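Last updated: 16th March

Open afternoon at the Hovden robot lab

I finally got along to the open afternoon at Hovden, and I'm so glad I did! I'd pictured a few screens and a talk, but they just let you wander in among the benches while people got on with their work (mind the cables, says a sign on the door, and fair enough).

Gerd Oltmanns showed our group round. He's been with the project since it was two desks and a kettle, and he'll happily talk about grippers until your bus has gone. The arms we'd come to see are nicknamed Esel -- German for donkey -- and they spend their days practising small household jobs, mostly tidying and sorting. Dull stuff for us, but very hard for a machine, as I learned when I asked why it couldn't go a bit faster. Gerd says a single job can need 300 practice runs before they're happy with it, and then somebody swaps the basket for a different one and off they go again.

I got chatting to Agnese Zariņš as well, who plans the tasks. She picks most of the bits and pieces herself from ordinary shops and likes things that are awkward to hold. She told me some 200 people had put their names down for the day, so they ran it in small groups, and ours had seven in it. That was a nice size, and even the shy ones got a question in.

The part I enjoyed most was the basket work. You've got one black basket and one red one next to each other on a little white table, a box of crayons in the black one, and the two arms reaching in from above. I must have stood there for twenty minutes, and my tea went cold.

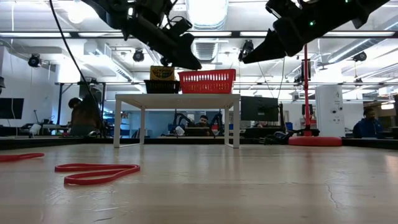
Going along next time

The next open afternoon is planned for December. It's free, but you do need to book, and the groups fill up quickly. Wear flat shoes and bring a jumper!

Contact us | © Flurkar local news | Back to top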